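Illumano Room Lighting Controller
Set-up Guide, Section 4: Mounting the wall unit and making the first light scene
Reading time: 5 minutes

Please read the whole section one time before you start. The work is not difficult, but some steps can not be done in another order. You need a pencil, a small level, the four screws from the bag marked B, and a drill if your wall is masonry.

4.1 Choosing the place

1. Choose a wall which is inside the same room as the lamps. The wall unit measures the light of the room, and it can not do this from a corridor.

2. Hold the unit at the height of your shoulder and look at the small sensor window on its front. No lamp should shine directly into this window.

3. Keep the unit away from curtains and open shelves. If flowers or other decoration stand near, leave a free space the width of one hand on each side of the sensor.
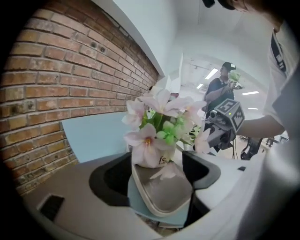

4. Mark the two upper holes with the pencil. Check the line with the level before you drill, as the cover shows even a small error when it is closed.

Note: On brick, drill into the brick itself if the surface is sound. Old mortar can be soft and the plug may turn in it. On plasterboard, use the wide plugs from bag C — the narrow ones will not hold.

4.2 Connecting the supply

CAUTION: Switch off the circuit at the main panel and test that it is dead. If you are not permitted to do electrical work where you live, give this part to an electrician.

5. Take off the front cover. Press the tab on the lower side with a flat tool and lift the cover toward you. Do not pull from the top.

6. Lead the cable through the rubber seal. Leave enough length that the cover can be opened later without tension on the wires.

7. Connect the wires as printed inside the cover. The terminal marked L2 stays empty unless you have the Görtz dimmer module.

8. Pull each wire lightly. A wire that moves is not fastened.

9. Close the cover until you hear the click, then switch on the circuit. The status light is orange for 24 seconds and after this it becomes green.

If the status light stays orange, switch off again and go to Section 9, fault code 880.

4.3 Adding the ceiling lights

The controller can switch most kinds of ceiling lights, also when different kinds are mixed in one room. But it must know what it has in front of it, because a fluorescent tube can not be dimmed in the same way as an LED lamp. If you tell it wrong, the tube may flicker or become old too soon.

10. Turn on all ceiling lights with the normal switch.

11. Hold the button SCAN until the unit beeps two times. Stay out of the front of the sensor while it works.

12. For each light it finds, the display shows a letter. Press the arrow to choose the kind: TUBE, LED or OTHER.
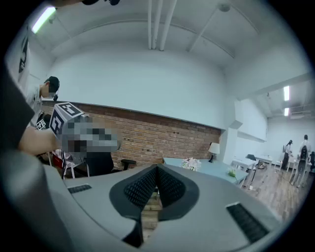
Illumano Set-up Guide, page 24

13. If a light is not found, turn off the others and repeat from step 11. A weak light beside a strong one is sometimes missed.

Note: Lights chosen as TUBE have only two levels, on and off. This is correct and it is not a fault of the unit.

4.4 Saving the first scene

14. Set every light as you want it in the evening. Start with 100 percent and go down slowly, and wait a moment after each change so that your eyes can follow.

15. Hold the button 1 until the display shows SAVED.

16. Go out of the room, come in again and press the button 1 one time. The lights should return to the same levels.

CAUTION: Do not save a scene while the SCAN lamp is blinking. The levels will be saved as zero and you must begin again from step 10.

The master code for a new unit is 2079. Change it in Section 6 before other people use the controller.

Text: Sille Damgaard. Technical check: Urmas Lill.
Revised 2020-02-11

Related items
Section 5: Timers and holiday mode
Section 6: Codes and user rights
Section 9: Fault codes and what to do
Görtz dimmer module, mounting sheet
Replacement screws and plugs, bags B and C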